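Spring Rate and Ride Height After Fitting Longer Rear Coils
Student project report, Vehicle Technology, second year
September 6, 2024

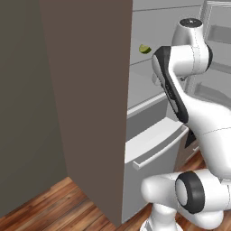 1. Aim
The project set out to find how far the rear of a small van sits above standard height after a change of coil springs, and whether the new springs are as stiff as their label claims. The van is a Pratis with a solid rear axle, used by the college for towing. The replacement springs came from Gevance and are sold as a 37 mm lift for vans that carry a constant load.

2. Method
The van was parked on the level pad in bay two with the tyres set to the handbook pressure. Height was taken from the wheel centre to the lip of the arch, on both sides, before and after fitting. Before each reading the rear was pushed down three times and left to settle.

The old springs were then tested in the bench press, followed by the new pair before they went on the van. Each spring was compressed in steps of 10 mm and the load was written down at each step. The first step was left out of the results because the spring ends were still seating.

For the loaded test we used sandbags from the Nindia store, weighed one at a time and placed directly over the axle.

3. Results
Unladen, the rear rose by 34 mm on both sides. This is 3 mm short of the advertised figure. The springs had only been on the van for a day, so some further settling is likely.

The old springs gave a rate of 28 N/mm. The new ones gave 37 N/mm, against 36 N/mm on the label. We treat this as a match, as the press gauge can be out by up to 2 N/mm.

With 108 kg over the axle, the van dropped 19 mm on the old springs and 15 mm on the new ones.

4. Problems
The standard dampers were kept. At full droop they reached the end of their travel before the springs went slack, and this limits how far the axle can hang. The brake hose was also tighter than we liked. It was moved to the lower bracket hole, and the Brandão workshop checked it before the van went back on the road.

One set of August readings had to be thrown away — the tyre pressures had not been checked and the left rear was low.

5. Further work
The headlamps need to be aimed again now that the nose points down slightly. The heights should be measured again once the van has covered a reasonable distance, and the loaded test repeated with a trailer on the hitch. Longer dampers have been priced but not ordered.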